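Right, marble tabletop thread, as a few of you asked. Grab a brew, I've got opinions.

1/ I've wanted a marble look in the workroom for ages. Real stone was never going to happen (3000 for the slab I liked at Brurcombe, and 4000 once they'd added delivery and cutting!) so I went looking for the pattern without the price.

2/ The make I settled on is Gosling, in a pattern called Berum – white, very pale, soft grey veins. It came in at 139 for everything, and that includes the roll I ruined in the hall.

3/ What sold me was the veining. I'd had samples where the grey sat in stripes like a school jumper. With Berum you get a thick cluster of veins in one place, then faint wispy bits wandering off, then lots of plain white.

4/ Pics! Square top, pale grey walls, and a pink block for a splash of colour. 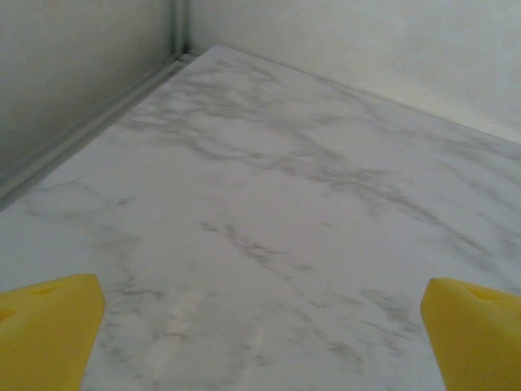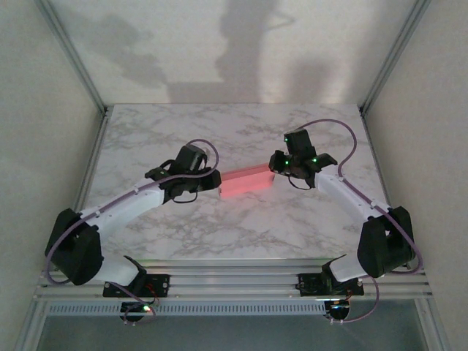

Jatness
@jatness_makes · December · 8.40 pm

5/ I do love pink on that white. I went back and forth over a darker grey pattern and I'm so glad I didn't, because pale walls and a dark top would have felt like a dentist's.

6/ Things I'd tell anyone doing the same: get the biggest sample they'll send you. A little square shows you one vein and you'll think you're getting a completely different pattern. I ordered mine off a tiny one and got lucky.

7/ Also look at it at night. Mine seemed nearly blue under the old bulb and I had a proper wobble about it, then changed the bulb and it was back to white by teatime.

8/ Someone asked if the darker vein bothers me. Nope! It runs on a slant with little branches coming off it and it's my favourite part. I'd have been sad with plain white.

9/ Cleaning: damp cloth, drop of washing-up liquid, done. I don't put hot mugs straight on it though – I'm clumsy enough without testing that.

10/ Next job is shelves. I've put 500 aside and I'm already looking at brackets I can't afford. Send me your cheap ones please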